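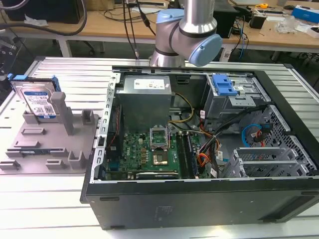 By Heledd Gwilliam

Stisell opens its Gatitstead building to visitors twice a year, and I had missed both of the last two dates. This time I signed up early. The company takes in old office computers, mostly desktops, and either gets them ready for another few years of use or takes them apart for their parts and metal. The tour is free. You do have to fill out a form ahead of time and wear closed shoes.

The building is on the far side of the rail yard, past the tire place. Parking is in the gravel lot next door and the sign for it is small. We signed in at the front desk, got stickers with our names on them, and put our coats on a rack in the hall. There were 13 of us, including two high school students and a couple who had brought their own laptop in a grocery bag hoping to drop it off. They were told the drop-off window is around the side and doesn't open on tour days, so the laptop came along with us.

The first stop was receiving. Computers come in on pallets wrapped in plastic, usually from schools, clinics and insurance offices. Every one gets a bar code sticker before anything else happens to it. Last year 2,468 desktops came through, according to the sheet on the wall, and December was the busiest month. Offices like to clear out their closets before the year ends.

From there we walked through sorting, which was quick. The newer towers go to testing. The older ones, and anything with a cracked case or a missing board, go to the teardown side. Small form factor machines have their own shelf. Monitors aren't handled here at all.

I had come mainly to see the teardown side, and we spent the most time on it. If you have never seen a desktop with the side off, it is a tidy thing to look at. The one we saw lying open was a black tower with a green Dell board in it, power supply at one end, the processor socket near the middle of the board and two memory slots next to it. The drive cage has a blue plastic latch on top. A Western Digital hard drive was standing on edge in a holder to the left of the tower, with a blue clip along the top. Blue is the color to look for, our guide told us. On a lot of office machines the blue plastic pieces are the ones meant to be opened by hand.

The order of work goes like this. Side panel first, then the hard drive, and then the drive gets logged against the bar code on the case before anything else is touched. After that come the memory sticks, any cards, and the power supply. The processor is close to last. The board comes out at the end, when there is nothing left hooked to it. Cables are pulled by the connector and never by the wire, and we heard this three or four times.

I asked why the drive gets so much attention. The answer was that it is the only part with somebody's files on it. Drives that can be used again are wiped and checked, and the rest are shredded in a room we could see through a window but not go into. The shredder wasn't running. A cart of 408 drives was waiting for it, with the total written on a strip of tape on the handle.

The sorting of the parts was more detailed than I expected. Memory goes into trays by type. Power supplies are stacked label side up so the wattage can be read. Copper cable goes in one bin and flat ribbon cable in another. Screws are dumped together in a coffee can at each bench and sorted on slow days. The bins are all Golletti, the gray stacking kind, and I heard more than one person say they wished the lids fit better.

One of the students wanted to know what a bare steel case is worth. Very little, it seems. They go out by the truckload for scrap and the plastic fronts have to come off first, which takes longer than you would think. The clips on some of them are easy to break. 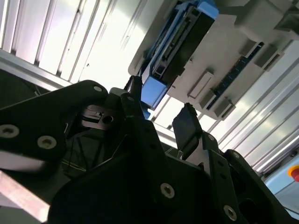
Lærke Steinarsdóttir asked whether it made sense to pull processors from machines that old, and said she would leave them on the board and sell the two together. The guide said they had done it that way until a year ago. Boards sold that way kept coming back with bent pins from shipping, and now the processors go in foam trays by themselves. She didn't look convinced, and the two of them went on about it most of the way to the testing room.

Testing is the warmest part of the building and also the loudest. Machines are set up in rows on wire shelving and left running overnight with a test program. In the morning anything that has shut itself off gets pulled and looked at. Most of the faults are memory or a dead fan. A machine that passes gets a clean drive, a wipe down with a damp cloth, and a new sticker on the front. The ones for sale to the public are on a table near the exit. I saw prices starting at 40 dollars for a tower without a monitor or keyboard.

The man with the laptop finally got somebody to look at it there. The battery was swollen, so it went straight into a metal box with sand in it and he was given a receipt. He seemed relieved to be rid of it.

A few practical notes. Photos are fine on the teardown side and not in receiving, where labels with company names are showing. There is one restroom, off the front hall. The floor is concrete all the way through, and there are no chairs until you get back to the desk. Bring a question or two, since the guides don't use a script and the talk goes wherever people take it. If you want to drop something off, call first and ask about the side window.

Afterward several of us walked over to Tăng for soup. It closes at three on weekends and we got in just ahead of that. The next tour hasn't been scheduled yet, but you can leave an email address at the front desk and they will write when it is. I left mine, and bought a keyboard on the way out for four dollars. The space bar sticks a little.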